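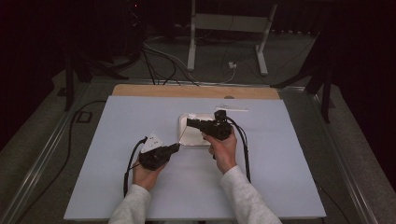 Marshmallows and toothpicks

I've been putting off writing this up since May, mostly for want of a decent table. The one I used in the end has a pale lavender board on it, big enough to spread out on, and a white tray in the middle for the bits.

The idea came from Gumaro Meléndez, who builds little towers this way with his nephews. You push a toothpick into a marshmallow, put another marshmallow on the other end, and keep going until you have a square. Two squares and some uprights make a cube.

Fresh marshmallows are too soft for it. Squeeze one at the sides and the top goes out of shape, and after that it won't sit straight under anything.

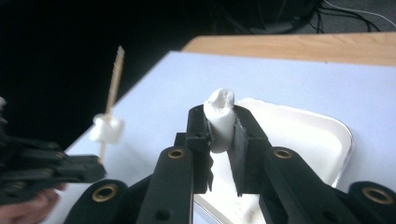

Leaving the bag open overnight helps. They get a bit of a skin and the sticks stay where you put them. Cheap toothpicks fray at the end if you force them, so I twist mine in slowly and throw out any that have gone fluffy.

My best tower so far was 15 marshmallows and it leaned badly. I got the last bag from Ibarra, the corner shop, and there are six left in it. I'll try the small ones next.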